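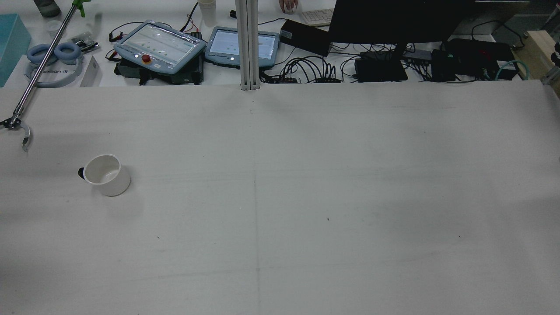 Tea corner: what we changed in December

Many of you asked why the tea in the second floor kitchen tastes different now. The short answer is the water. In December the building changed the filter under the sink, and the new cartridge from Nendis takes out more of the chalk than the old one did. Black tea comes out lighter in color and a little sharper. Some people like it, some people wrote to me that it is a crime.

I grew up in a town with very hard water, so for me a cup of tea always had a thin skin on top. My mother put lemon in it and the skin went away. When I moved here I thought the tea was weak, and I used two bags for many months before I understood that I should only wait longer. Please try this first. Four minutes for the Bakhtiari black tea, and do not press the bag with the spoon.
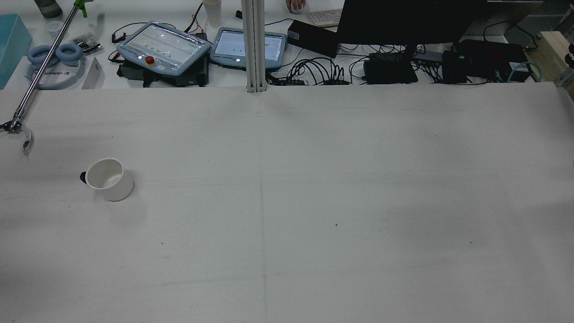 A white mug with a black handle.

For the green tea it is the opposite. The kettle has a button for lower temperature, the one on the left side of the base, and almost no one uses it. Boiling water makes green tea bitter in one minute. If you let the kettle stand open for a while before you pour, the result is nearly the same as with the button.

We also looked at what we buy. Last year the office went through 3,000 tea bags, and I was surprised that 1,000 of them were peppermint. The box of Cevard rooibos is still more than half full from spring. I will not order it again unless somebody writes to me that they love it. In its place I would like to try loose tea from Ollness — they sell a small tin, 61 grams, and it is enough for a good number of pots. For this we need a strainer. If you have one at home that you do not use, please bring it.
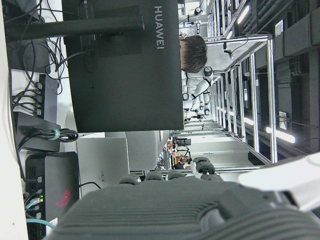 The back of the HUAWEI monitor, with cables by the desk.

A few words about descaling. With the new filter the kettle needs it less often, but it still needs it. I do it with citric acid, one spoon in a full kettle, boil, leave it for half an hour and rinse 2 times. If you see a note on the kettle in the late afternoon, please wait for me to take the note away. Last month a person made coffee from this water and was not happy.

Suggestions for the next order can go on the paper inside the cupboard door, or by mail to me. Please write the name of the tea and also how strong you drink it.
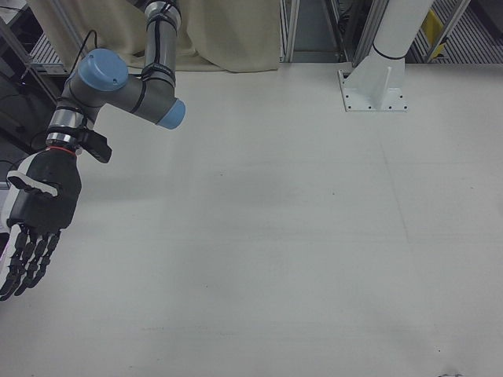 Milk and oat milk

The oat milk now stands in the door of the fridge, the opened one always in front. Write the day on it when you open it.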